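Community Help > Work and Employment > Changes to Duties

Two-arm sorting station on our returns bench: what should be put in writing for the staff?

Posted by benchlead_tavstead, 28th May

I supervise the returns bench at the Tavstead site of a company that handles refillable household and personal care containers. Our employer has begun a trial of a two-arm sorting station supplied by Widix. The station takes small containers and moves them between colored trays and a white bin, work that has until now been done entirely by hand by a team of seven.
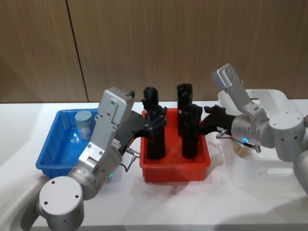

The sorting station with its blue and red trays.

Management has stated that no positions will be removed during the trial, which runs until the end of June. The staff have accepted this, but they have raised several points to which I have no answer. Their present job description refers to "manual sorting of returned goods" and to nothing else. Under the trial they load trays, observe the station, and correct items that have been placed wrongly. They are also asked to record each stoppage on a form. Some regard this as lighter work. Others consider it more tiring, as they are required to pay attention for long periods without having much to do with their hands.

I would be grateful for advice on two matters. First, should the job description be revised now or after the trial? Second, the hourly target for the bench is 84 items per person. Is it reasonable for that target to remain in force when the pace is set in part by the machine?

Posted by Hamlow Workplace Advice Desk

The job description should be dealt with now, by means of a short written note that applies for the length of the trial. A full revision may follow once the employer has decided whether to keep the equipment. The note should list the temporary duties in plain terms, state who may stop the station and under what conditions, and confirm that pay and grade are unaffected. Each member of the team should receive a copy and be given time to comment on it before signing.

It is advisable to describe the tasks at the level at which they are performed. "Operating automated equipment" is too broad and may later be read as covering maintenance, programming, or cleaning inside the working area of the arms. 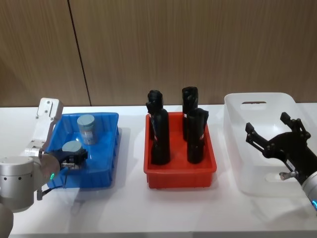 A description such as "preparing trays, monitoring placement, and correcting errors when the station is at a full stop" leaves much less room for dispute. If staff are expected to reach into the trays at any time, the note should refer to the site's own safety assessment by title and date, and that assessment should have been completed before the trial began.

With regard to the target, an individual rate is difficult to defend where the individual does not control the speed of the work. We would suggest that the figure of 84 be suspended for those assigned to the station and that output be recorded for the bench as a whole. Any such records should be used to assess the equipment. If the employer also intends to use them in personal reviews, the staff must be told so in advance.

The concern about fatigue should be taken seriously. Continuous monitoring is demanding, and rotation between the station and the manual bench is the usual remedy. The rotation should be written into the schedule.

Posted by pugh_road_shifts

We had something similar at the Pugh Road depot. Ask for rotation every hour. Ours was set at 4 hours and people stopped noticing mistakes well before the end of it.
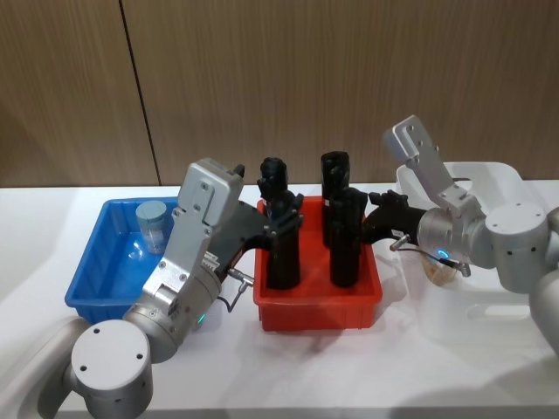
The stoppage form also matters more than it may appear. In our first month we recorded 691 stoppages, and the majority were put down as "operator" for the simple reason that the form offered no other suitable box. It was later changed to include "item," "tray position," and "equipment." I would request this from the beginning. I cannot comment on the job description, as ours was never changed.

Posted by benchlead_tavstead

Thank you both. The temporary note has been drafted along the lines suggested and will be given to the team this week. The question of the target has been referred to the site manager, and I will post the outcome when a reply is received.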